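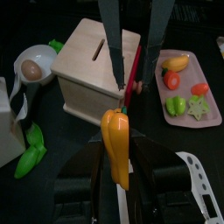 Workshop notes > Packing line

Mon 15 December

Whole morning on the two-arm cell with the toy food. We still use the toys for the tests and I want to keep it so until the pepper task is stable. Real vegetables from Katona come later, they bruise and then I cannot compare one day with another.

Yellow pepper: the grip pressure from August is too strong for the new finger pads. I set it to level 7 and wrote it in the sheet. Please do not change it without a note, also if it is only "for one try".

The red stick is more difficult. When one arm holds the pepper and the other arm comes with the stick, the two are very near to each other. Speed limit for the second arm stays at 2 until Wileck answers about the collision zone.

Log counter shows 2,183 grips since the last reset. Success for the pepper alone is 92 percent, for the stick I have no number I would trust.

After lunch I talked with Ottó Balogh from the packing hall. His people ask who will clear a jam on the night shift. Today the one who packs also clears, and it takes a moment. With the cell the door must be opened, the reset made and the log signed, and only the shift leader has the key. He thinks the packers will stand and wait for him, and I agree with him. I proposed that each packer gets the training and a key. Turex must confirm that this is allowed with their door switch.

He also asked that the sorting by eye stays with the packers. They do not want to only fill trays for the machine. I put this in the plan for Brasen, under shift work.

To do: order pads, write to Turex, print the jam steps in large letters for the hall.

Contact the workshop | Back to top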